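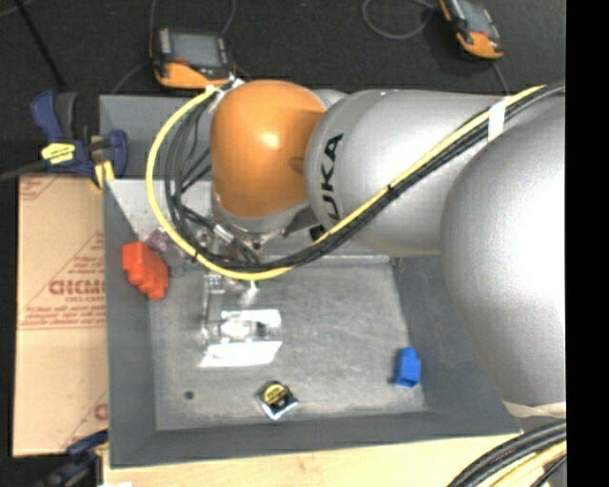 Page last changed: January

Large grey bins: frequently asked questions

Which bins does this page cover?
The large rectangular bins with tall sloping walls, supplied by Masta from the Sidport depot. Small parts trays and folding crates have their own pages.

The floor of my bin is scratched. Is it damaged?
Pale scratches and lighter worn patches on the floor are surface wear. They show up clearly on grey and are not grounds for replacement. A mark needs attention if a fingernail catches in it, if it runs up into a corner, or if light can be seen through it from the other side. Take a bin in that state out of use until it has been checked.

Can the scratches be removed?
No. Sanding or scraping makes the surface rougher, and dirt then holds in it. Cutting creams leave a residue and should not be used on any bin that will hold unwrapped goods.

How should the inside be cleaned?
Empty the bin and brush out loose grit first. Wash with warm water and a mild detergent, using a soft brush along the corners where the walls meet the floor. Rinse, turn the bin upside down on a rack and leave it to dry fully before stacking. Do not use wire wool, solvent or neat bleach. Scuffed floors take longer to clean than new ones - allow for this when planning a wash.

What is the capacity?
The standard size holds 206 litres when filled level with the rim. Working capacity is lower. We advise keeping the contents 24 mm below the rim so that a lid or a second bin can sit flat.

Why do the walls slope?
Empty bins nest inside one another, and small items settle towards the floor. The floor is therefore smaller than the opening. When checking whether a rigid item will fit, measure it against the floor dimensions given on the data sheet. The longest outside dimension, taken at the rim, is 1000 mm.

How much weight can one bin hold?
The load limit is 27 kg if the bin is to be lifted by hand by two people. For bins that stay in one place, see the static load table on the data sheet. Spread heavy items across the floor. A point load in the centre is the usual cause of a bowed base.

Can two bins stand side by side or one behind the other?
Yes. Leave a gap wide enough for a hand between the rims, or set them rim to rim if small items might otherwise fall between them. Do not overlap the rims - the upper one will tip when loaded from one side.

It is hard to see into the far bin. What helps?
Tall walls throw shadow on the floor, and the bin furthest from the lamp will look darkest. Move the light so that it falls from above the opening. A pale liner sheet also helps, but it lifts at the edges unless cut to the floor size.

Do Xue and Ruton liners fit?
Xue liners fit the standard size without trimming. Ruton liners are cut for a squarer floor and need trimming on both short sides. Neither should be glued down.

Can I return a used bin?
Only if it is faulty. Bins with wear to the floor are not accepted for credit, but cracked ones can be sent to Sidport for recycling if they are clean and empty.

Related pages
Small parts trays: sizes and inserts
Folding crates: hinge care
Choosing a liner sheet
Lids and dust covers
Returns and recycling at Sidport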